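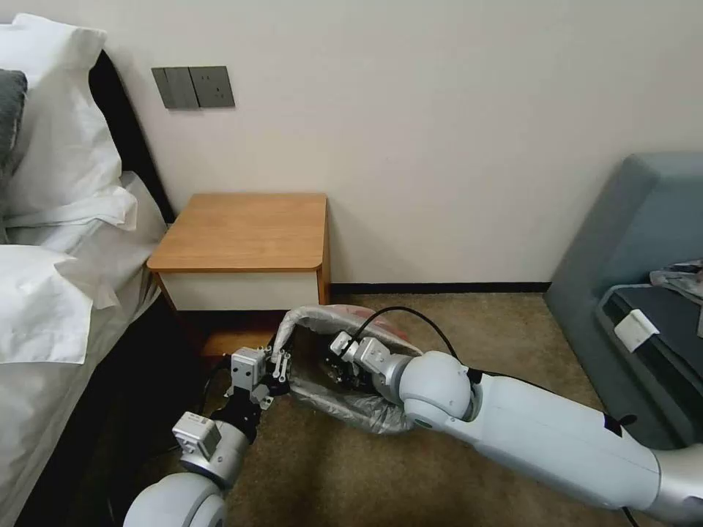 What does it mean to show a robot a task?

Someone does the job through the robot while the robot records it. The operator either moves the arms by hand or drives them from a control station, and the system stores the joint positions, the gripper openings and the camera views together. A set of these recordings is then used to train a control program that tries to do the same job without the operator.

What is the difference between hand guiding and remote control?

With hand guiding, you hold the arm itself and push it through the motion. With remote control, you hold a pair of handles at the control station and the arms follow. Edetti supports both. Hand guiding is easier to learn and works well for one arm. Remote control is better for two-arm work, and it keeps your own hands out of the camera views.

Which one should we start with?

Most sites start with remote control. If your first task needs only one arm and a few fixed positions, hand guiding will get you there sooner.

How many demonstrations does a task need?

It depends on how much the objects move and change shape. Placing a rigid box on a shelf worked for us with 90 demonstrations. Opening a trash bag and fitting it to a bin took 1007 at our Norkurholm site, and we added more later when the bag supplier changed. Plan for soft items to take far longer than hard ones.

Why are bags so hard?

Thin plastic folds differently every time, it sticks to itself, and it is partly see-through, so the cameras don't always find the edge. The operator has to get one gripper on the rim or a handle and then work the other into the opening. If you are recording bag tasks, slow down at that point. Fast operators tend to rush it and the recordings are less useful.

Do we need a programmer on site?

You don't need one for recording. You do need someone who can start and stop the station, check the disk, and read the error list. Training is run by us from the uploaded files.

How long does it take to learn to operate the arms?

A new operator usually spends the first day on practice objects and starts recording on the second. The handles feel strange at first because there is only light force feedback. Practice picking up a folded towel until you can do it without looking at your own hands.

Can two people share the work?

Yes, and for long sessions they should. Swap operators at each break. Both should agree beforehand on which arm does what. Mixed methods in the same set, such as one person always holding a bag with the left arm and the other with the right, make training harder.

Should we keep failed attempts?

Keep them, but mark them. Press the red pedal at the end of the attempt and it will be saved in a separate folder. Attempts where the operator dropped something and then picked it up again and finished are often worth having in the main set. Attempts stopped for a fault should be deleted.

Does the room have to look the same every time?

No. If the robot will work in many bedrooms, record in many bedrooms. Change the lighting, open and close the curtains, move the chair. Do not move the robot base during an attempt unless the task calls for it.

What happens if an arm hits the furniture?

The arm stops when it meets more force than the limit you have set. Back it off slowly with the handles and check the gripper jaws before you go on. Glass, lamps and anything that belongs to a guest should be out of reach before you start.

Is anyone allowed near the robot while it is being driven?

Only people who have had the safety briefing, and they stay outside the marked area. With hand guiding the operator is inside it, so speed is limited and the stop button must be in the other hand.

How much disk space do the recordings take?

One station holds up to 700 attempts before the disk needs clearing. Upload at the end of each shift. The Bundgaard package has a larger disk and can be left over a weekend.

Who owns the recordings?

You do. We use them to train the control program for your site and for nothing else unless you sign the sharing form. Account holders can download or delete their recordings through Kunden, our customer portal.

Can recordings made on older arms still be used?

Recordings from software versions before March have to be converted first. Send us the folder and we will convert it at no charge. The gripper type must match.

Where do I report a problem?

Use the form in Kunden and include the station number and the error code. If the error is 1567, restart the handles before writing to us. That code means the station has lost contact with one of them.

Page last updated 5 November 2018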